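Silport Kitchen Sort: README

last real update March 12, 2019, small fixes since

What this is

Notes and photos from sorting out the shared kitchen at Silport. Started as a list on the fridge, got too long for the fridge. Covers the dry stuff only: spices, jars, baking things, tea. Pots and pans are Mirsad's list, separate folder, don't merge them (we tried, big mess).

Who to ask: Drita Angelovski for the item list, Mirsad Nikolaidis for pots and for the shelf plan. I (Sorin) did the photos folder and this file.

What's in the folder

items.csv - one line per thing. 109 lines at the moment.
places.csv - where each thing lives. Short file.
photos/ - jars, racks, shelves, the table. Names don't follow any pattern yet, sorry. On the list.
labels.txt - text for the lids and shelf edges, ready to print
old/ - first try from July. Leave it alone, Drita still looks things up in there.

Columns in items.csv

name: what you'd call it out loud. "paprika", not "sweet paprika ground 2"
kind: spice, baking, tea, snack, other
holder: jar, tin, bag, rack, box
lid: metal, plastic, cork, none
place: has to match a line in places.csv exactly, capital letters too
opened: month, if anybody wrote it down. Mostly blank
note: free text. Keep it short pls

If holder is "rack" then place is the place of the rack. Don't give each compartment its own place. Tihomir did that for a week and places.csv got to be longer than items.csv.

Places

10 places total. The names are the ones everybody already used, so some are odd:

Table
Window shelf
Long shelf
Under long shelf
Corner
Tea drawer
Deep drawer
Georgiou cabinet (came from the Georgiou apartment, name stuck)
Top of fridge
Hall closet

Nothing food goes on Top of fridge anymore. Too warm. The rows that still say so are old, move them when you see them.

How we sort

Everything out of one place, onto the table. One place at a time, finish it, then the next. Wipe the shelf while it's empty.

Check each thing. Smell it. No smell left in a spice, toss it. Two half jars of the same thing, pour together, keep the older date.

Jars with food in them get a row like anything else, even if it's only a piece of cake somebody is saving. Kind is "snack". Put who it belongs to in the note or it will get eaten.

Glass jars go at the front of a shelf, bags behind. Racks against the wall with the fronts facing out. Heavy things low.

Then update items.csv THE SAME DAY. The one time we left it over a weekend we had to take the whole Long shelf down again.

Labels

Black marker on masking tape until the printed ones are done. Tape goes on the glass and not the lid, lids get swapped around constantly. For the racks, tape on the top edge over the compartment. Shiny plastic doesn't hold the tape well, press hard and give it a minute.

Printed labels: labels.txt, one per line, max 13 characters or it runs off the sticker. "cinnamon stick" is one too many, so it's "cinnamon stk".

Known problems

- 2 rows called "mix". Different mixes. Krešimir Mujić knows which is which, ask him before touching
- lid column is blank for most of the Deep drawer
- "cummin" and "cumin" both in there, same thing, fix when somebody has time
- opened is not reliable before the July sort, treat as blank
- snack rows go stale quick (the rows, and also the snacks)
- some photos are from before the Long shelf got moved up so heights look wrong next to Mirsad's plan
- Grulness tins are under "other" when they should be "tea". Half done
- items in the Corner never got a second check

Not in here

Fridge and freezer. Cleaning stuff. Anything in people's own rooms. Amounts either, we tried weighing flour and sugar every week and gave up pretty fast. If you want amounts make a new file, don't add a column.

Using it

Take it, copy it, change it for your own kitchen. The Jurach house is already using the same columns with their own places file and it works fine there, they only dropped "lid". If you fix something in the shared copy tell Drita so she doesn't overwrite it with hers.

Edits: open the csv in whatever, save as csv again, not as a spreadsheet file. Commas in the note column break it. Use a slash or just leave it out.

To do

Rename photos, place first and then the item
Second check of Corner
Finish the Grulness tins
Print labels for the Window shelf
Tihomir Stoyanova wants a column for "who bought it". Not decided. I'd say no but ok
Decide what kind a filled spice rack gets, one row or one per spice. At the moment it's one per spice, and the rack itself has no row at all, so if you search "rack" under name you get nothing. Look under holder. 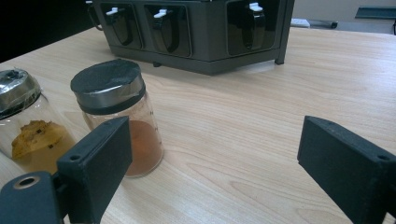 Same goes for the tea box btw, search holder. Drita has the newest copy if yours looks off.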